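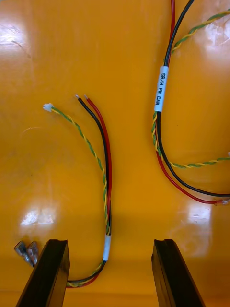

Two power/CAN harnesses on the bench. The label on the right one reads "SR/M PW, CAN".

14 comments | 376 shares

August went mostly to wiring. The Vodon controller sits at one end of the cart and the battery at the other, and everything between them was a mess of single wires and tape. I decided to replace the lot with proper harnesses, one cable per device, power and data together.

The layout is the same each time. Red and black carry power. Green and yellow are twisted together and carry CAN. On the left harness the pair ends in a small white plastic connector, while the red and black end in short tinned tips.

I have gone back and forth on tinning. For solder joints it is fine. For screw terminals I have stopped doing it, as solder creeps under pressure and the screw works loose over time. The Grilard terminal block takes ferrules, so any tinned end headed there gets cut back, stripped again and crimped. It costs a few millimeters of wire. Leave slack for it.

Twist matters less than people say on a run this short, but I keep it as close to the connector as the housing allows. The bus gets a 120 ohm resistor at each end and none in the middle. With power off, I measure across the pair and expect 60. A reading of 120 means one resistor is missing. A reading of 40 means there is a third one somewhere, often inside a device that has it fitted by default.

Labels go on before the connector. I forgot this on 4 cables last winter and had to pull the pins on every one. White sleeve, black text, printed along the length of the cable. I ordered a bag of 1,300 sleeves from Bustamante, which will outlast the cart.

Still open: strain relief where the bundle enters the Tallport enclosure. The supplied gland is too big for this diameter, even fully tightened. I may try a smaller gland with a reducer, or a clamp on the inside wall. Pinout table and resistor readings go in the next post.

2,093 views | Contact | Copyright | Back to top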